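About Wumard

Wumard is a small seed and soil business. We grow vegetable seed, we make one kind of potting mix, and we run a trial garden where we find out whether the things people say about growing vegetables are true. Quite often they aren't, or they're true in one yard and false in the next one over.

How we started

We began with a bad year of tomatoes. The plants had been given eggshells, Epsom salt, banana peel water and a mineral powder that cost more per pound than the tomatoes would have. They got blossom end rot anyway. The row at the back, which had been given nothing but a deep soak on a regular schedule, had hardly any.

One row in one summer doesn't prove much, and we said so to each other at the time. So the next year we did it again with more plants, and kept notes. The watering mattered again. The eggshells were still lying in the soil the following spring, looking a lot like eggshells.

The notes got longer. Neighbors asked to see them, then asked for seed from whichever plants had done well, and after a few winters of folding paper packets at the kitchen table we rented the ground at Flanagan and put up a shed.

The ground

Flanagan is our name for the whole site, after the road it's on. The upper field is sandy and drains fast, too fast in August. The lower field is heavy clay that can't be walked on until well into spring. We used to think of the clay as a problem to fix and spent a lot of money on gypsum. It made no difference we could measure, which a soil test would have told us if we had bought the test first. Now we plant the clay late and put cabbages, leeks and beans in it, and they do fine.

We have 318 trial beds between the two fields. Every variety we sell is grown in both soils before it goes in the catalog. If it only likes one of them, the packet says which.

There is also a plastic tunnel for peppers and early greens. It has been flattened by snow once, in December, and we now take the cover off for the winter. The people who sold it to us had described it as suitable for all seasons.

How we run a trial

A trial here is pretty dull to look at. We take one question, such as whether pinching the side shoots off tomatoes gives you more fruit. We plant the same variety in several beds, treat half of them one way and half the other, and mix up the beds so that the sunny end doesn't get all the luck. Then we weigh everything that comes off.

We repeat it for at least two years. Three is better. Weather can make a useless product look wonderful and a good one look useless, and we've been fooled both ways.

The person doing the weighing doesn't know which bed got which treatment. We brought that rule in after noticing that our own favorites kept winning.

Things we've stopped doing as a result: gravel in the bottom of pots, compost tea, planting by the moon, and most companion planting. Marigolds look nice at the end of a row and we still grow them for that. We could not get them to keep anything away from the beans.

Things we've kept doing, some of them to our annoyance: mulching, thinning carrots when it feels cruel, hardening off seedlings for a full week, and picking beans every other day whether we want beans or not.

Our seed

We sell open-pollinated vegetable seed and a short list of hybrids. Some customers are upset about the hybrids. We've grown them side by side with the old varieties and in a couple of cases, sweet corn especially, the hybrid is simply a better plant for a short season. You can't save seed from it and get the same thing back. The packet says that too.

We are wary of the word "heirloom." It has no fixed meaning, and we have bought "heirloom" beans from three different suppliers under three different names that grew into what looked to us like the same bean. If we know where a variety came from, the catalog tells you. If we only have a nice story, we leave the story out.

Every lot is germination tested before packing: 100 seeds on damp paper, counted at the end. The result and the date go on the label. Parsnip seed gets thrown out after one year, no matter how good it looks.

Our best known variety is Sudel, a flat green pole bean we have been selecting from our own rows for a long time. It's a heavy cropper in clay and only average in sand. It is not stringless, although other sellers have listed it that way. Pick it young.

Our potting mix

Zilten is a plain mix of composted bark, coir, grit and a small amount of fertilizer. It contains no beneficial microbes that we added on purpose. We tested four microbe powders in seed trays and couldn't tell the treated seedlings from the others, and neither could the growers we asked to look at them.

The fertilizer in Zilten runs out. Most bags on the market won't mention this. After six weeks or so your plants will need feeding, and anything will do as long as you use the amount on the label. Doubling it is how people kill peppers.

What we don't claim

We don't claim our seed will grow anywhere. Our climate is cold in spring and dry in late summer, and if you garden somewhere hot and wet you should probably buy from somebody near you.

We don't call our packets "sustainable." They are paper, printed with ordinary ink, and mailed in a truck.

We are not certified organic. We don't spray insecticides, but we use a bought-in fertilizer on the trial beds that wouldn't qualify, and we'd sooner tell you than have you assume. People ask whether we plan to get certified. We've looked into it twice and may look again.

We also don't believe that gardening will save you money in the first year. Add up the fence, the hose and the bags of compost and see for yourself. It can in the fourth or fifth, if you don't buy too many gadgets.

Who works here

There are seven of us in summer and four in winter. None of us has a background in marketing, as you may have gathered. Most started as seasonal pickers and stayed on. Everyone does a share of the weeding, including the person who does the accounts, and everyone takes a turn at making lunch during the growing season – usually whatever was weighed that morning, so there are weeks with a lot of zucchini. 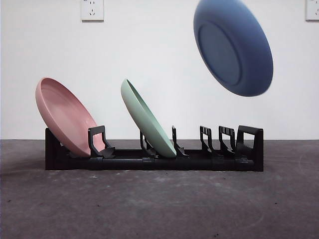 Plates and dish rack, with the pink plate at the far left.

Lunch is at noon and the phone isn't answered then. Try us earlier or later in the day.

Members and results

The trial garden is paid for partly by seed sales and partly by members. We have 737 members at present. They get the full results every winter, including the trials that failed or gave no clear answer, and they vote on one question for the coming season. Last time they chose coffee grounds. We have our suspicions about how that will go, but the beds are planted and we'll print whatever the scale says.

Over 600 pages of past results are kept at the shed and can be read by anybody who asks. They're in binders, in mixed handwriting, and the early years are poorly organized. We keep meaning to type them up.

No seed company, fertilizer maker or tool brand pays for a trial. We've had offers. One of them wanted to see the results before we published and to "discuss wording," and that was a short conversation.

Visiting

The fields are open to visitors from late spring until the first hard frost. Wear boots for the lower field. Dogs are welcome on a leash and are not welcome in the carrot trial, which they seem to find on their own. There's parking for a few cars by the shed and none on the road.

If you have grown something of ours and it did badly, please write and tell us, with your soil type and sowing date if you have them. Letters like that have changed the wording on several packets. If you think one of our results is wrong, send us your numbers.

Page last updated 18 Jul 2023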